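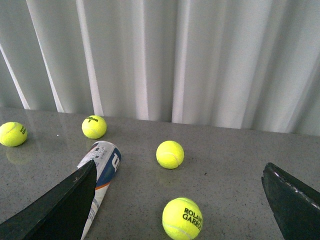
Talk Notes: Buying Your Second Truck
Reading time: 3 minutes

Opening (stay off the slides)
The first truck is a dream. The second is a spreadsheet with a horn. Ask who in the room runs more than one. Wait for the groan.

Say where we're coming from: Koltdale hauls heating oil and farm diesel out of one yard, and we bought truck two in a hurry, in June, when sellers are cheerful and you should worry.

Slide 2: What we thought we needed
More tank. Everyone thinks they need more tank. We had 800 gallons left on the ground one afternoon and decided this was a capacity problem. It was a scheduling problem with a very good disguise.
Pause here. Somebody always writes this down.

Slide 3: Weight
Empty weight first, tank second. The Jetard body we liked had lovely toolboxes, and every toolbox rides along on every trip, full of things we never open. Get the scale ticket with the hose reel, the meter and a full fuel tank on board. Ask for axle weights too. The total can look fine while the front axle quietly breaks the law.

Slide 4: The hose
We ordered 149 feet because that was what the reel at the lot had on it. The longest driveway on the Wundby route wants 50 more. The driver has views on this and I have been asked not to repeat them at trade events.
Point: walk your worst stop before you sign for anything.

Slide 5: Paperwork
Registration, tank inspection, meter seal, insurance. They come due in four different months, as if by agreement. Put them on one wall calendar. Ours lives next to the coffee machine, where drivers can be relied on to stand.

Slide 6: Used or new
Used. Then, after the pump rebuild, new. (Let them laugh, then do the costs properly. Handout, page two.) We now set aside $1,000 a month for the older truck. It knows, and spends it.

Slide 7: Dealers
Naqvi Truck Sales gave us a straight answer on lead time, and it was a terrible number. We bought there anyway. The cheerful number down the road came with no chassis attached.

Questions
If asked about electric: say we're watching it, and mean it.
If asked what I'd do differently: back to slide 4.
Leave the handouts by the door.

Last updated: June

Related
Reading a Scale Ticket Without Crying
Meter Seals and When They Expire
Route Planning for Two Trucks and One Dispatcher
Winter Starts: Notes from the Yard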